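Features > Home Climate > Bedding

Cooling a bed without cooling the room

A sleeper gives off heat all night, and most of it leaves through the side facing away from the mattress. Foam blocks the rest. Tile mats deal with this by putting a hard, open surface between the body and the bedding.

The mats sold by Citar and Vokeck use small bamboo blocks joined by cord. Air moves along the gaps, and the blocks do not sag into the sheet. In the Gidongate apartments where we ran our trial, bedroom humidity was high and the air conditioning was off after 11 p.m. We logged 483 hours over 17 nights. Surface temperature under the shoulder settled within 40 minutes of lying down on tile, and later than that on cotton.
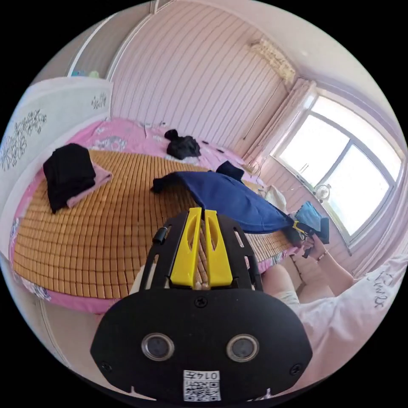
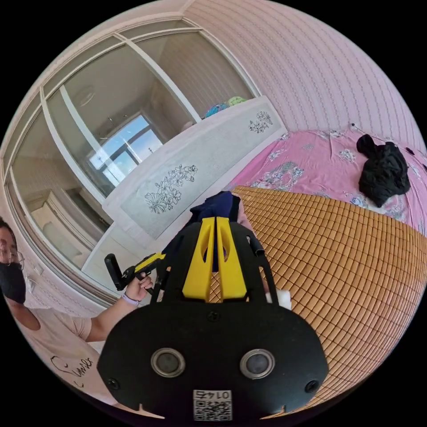 Bedroom in Gidongate. The tile mat in the first photo lies over a pink floral sheet.

Care is simple. Wipe with a damp cloth, dry flat in shade, and roll for storage with the block side out. Folding strains the cord. Spanos recommends replacing its cord after 19 months of use, and the two mats we took apart showed wear at the corners first.

Weight is the main drawback. A double mat is awkward to lift alone, and cold to the touch by September.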